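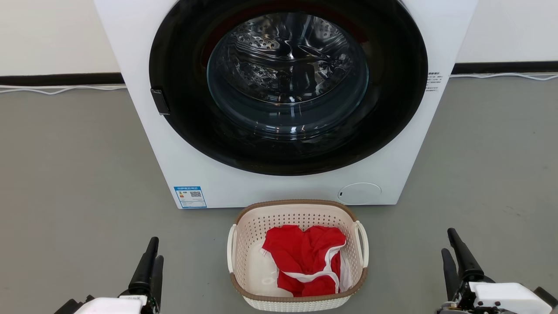 News / Company / Events

Truvasero opens Cormier test building to the public for household robot demonstration

CORMIER, 13/05/2023. Truvasero held its first open day at the Cormier test building today. The company showed visitors its two-armed household robot, Skurer, at work on laundry. A total of 138 people signed in at the front desk between the morning opening and the last session of the afternoon. Entry was free and no booking was needed.

The main demonstration took place at the laundry station, where Skurer works with a front-loading washing machine and a plastic laundry basket set on the floor in front of it. The robot has one gripper on each arm, and each gripper has two black fingers. The task is the same one the engineering team uses in its daily testing: take the clothes out of the basket, put them in the drum, close the door and move the arms back to a rest position.

Skurer made 34 attempts at the full task during the day. It finished 27 of them without help. In the other seven an operator stepped in, most often after a garment had caught on the lip of the door opening. The results were written on a board beside the station as each attempt ended, and visitors were able to read the notes on earlier attempts while they waited for the next one.

"We put the misses on the board along with the rest," said Tegwen Lougher, head of testing at Truvasero. "People wanted to know what happens when a sleeve hangs out of the door. That is a big part of our work right now, so it made sense to talk about it."

Why laundry

Truvasero chose loading a washer as the first complete household task for Skurer after a year of shorter exercises with boxes and towels. Clothes are hard for a robot to handle. A shirt has no fixed shape, and it looks different every time it is dropped into a basket. A red garment with white trim was part of the load. Bright items like it are fairly easy to pick out from the rest. White fabric in a pale basket is harder, and Skurer's camera often has to look a second time before the arm moves.

The washer brings its own problems. The door has a glossy black ring and a rounded glass window, and both reflect the room. In early tests the robot sometimes took a reflection for an open space and reached for it. The team has since changed how Skurer judges depth near glass. The small black handle at the side of the door also needs a more exact grip than anything in the basket does.

The basket handles are used as well. When the basket is too far from the machine, Skurer takes hold of both handles and slides it closer before starting on the clothes. This step was added in April and was shown to the public for the first time at the open day.

Records kept with Tanier

Every run at the Cormier building is stored in Tanier, the company's software for recording and replaying robot tasks. Tanier keeps the camera view, the position of both arms and the force at the fingers for each run, together with a short written note from the operator. Before the open day it held 1,954 laundry runs, including those that failed.

Esben Briem, who leads the Tanier group, gave two talks in the meeting room and played back runs on a large screen. He showed the same pick from different months so that visitors could compare them. In the older ones the fingers close too early and come away with a fold of cloth or with nothing. In the newer ones the fingers go lower before they close.

"A lot of the questions were about speed," Briem said. "Skurer is slow. A full load takes it several times as long as it takes a person. We are not working on speed this year. We want it to finish the load first."

Briem added that the group plans to release a free set of recordings from Tanier for schools and colleges. The set will hold up to 2,000 short clips with the matching arm data. A release date has not been decided.

Other parts of the day

Visitors could try the hand controls that operators use to guide the arms. A spare pair of arms was set up on a bench in the workshop for this purpose, with a pile of dishcloths to pick up and move from one tray to another. Children under 12 needed an adult with them. The line for the bench was long for most of the day, and the team extended the session by half an hour so that everyone who had been waiting got a turn.

A second room held parts from earlier versions of Skurer, including worn finger pads and an older wrist that was dropped from the design because cloth kept getting caught in its joint. Mechanical staff were on hand to explain how the parts are put together and how often they are replaced. Finger pads have the shortest life of any part on the robot. They are changed when the grip test at the start of a shift falls below a set level.

Short building tours left from the lobby through the day. They covered the workshop, the charging area and the hallway where new robots are checked after assembly. The kitchen test room was closed for building work and was not part of the tour.

Questions from visitors

Staff collected written questions on cards at the exit. Many asked whether Skurer can sort clothes by color. It cannot do so at present. The robot loads what is in the basket, and sorting is left to a person. Others asked about detergent. Skurer does not add detergent or choose a wash program, and the machine is not started during testing.

Several cards asked about safety around pets and small children. Skurer is not approved for use in private homes, and all testing takes place at the Cormier building with a trained operator within reach of the stop button. Truvasero plans to answer the remaining cards on its website over the coming weeks.

There were also questions about price. The company has not set one and is not taking orders.

Next steps

The testing group will now move on to unloading. Taking clothes out of a drum is expected to be more difficult than putting them in, as the arm has to reach into a narrow space where the camera at the head has a poor view. The group is looking at a small camera near the wrist to help with this. Work on loading will go on at the same time, with new types of clothing added each month. Socks and bed sheets are next on the list.

Lougher said the open day had given the team useful material of its own. "Our operators all place the basket in more or less the same way. Today we let visitors put it down where they liked, and they put it in places we had never tried. Two of the seven misses came from that. We will repeat those positions in the lab."

Truvasero intends to hold another open day in Cormier once the unloading task is ready to be shown. Schools and community groups that would like to visit before then can apply for a weekday tour through the front desk. Groups should give the number of visitors and the ages of any children when they apply. The building has step-free access from the parking lot, and the demonstration area is on the ground floor.

About Truvasero

Truvasero designs and tests robots for household work. Its test building in Cormier houses the Skurer robot program and the Tanier software group, along with a workshop for arms and grippers.

Media contact

Press requests, including requests for interviews with Tegwen Lougher or Esben Briem, should be sent to the Truvasero press office in Cormier. Reporters who wish to film at the laundry station are asked to arrange a time in advance, as lights and extra people near the washer can affect test results.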